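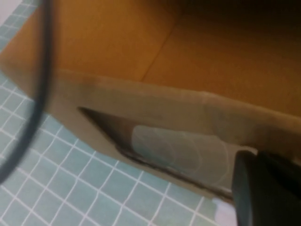

Wrist camera view: one gripper finger by the handle slot of a cardboard box.

Want to drive a robot arm with us? I'm Wiebke Strobel, I run the teaching sessions at Nindora in Sorklow, and I need more hands! You hold a controller, the arm copies what you do, and we save the whole run so the robot can learn from it. Right now it's all boxes. Getting a finger to a handle slot is harder than it sounds (I still miss plenty), so patience helps more than any degree.

Sessions last two hours with a break in the middle, and we pay 40 a session. You need to be 18 or over and okay with doing the same move again and again. Gamers, knitters, retired movers, all welcome. Henrik Wegener will sit with you the first time and show you the controls.

We've saved 917 runs so far and I'd love a lot more before July. Write to me or Henrik at the Nindora front desk by Sun 27 January and tell us which evenings you're free.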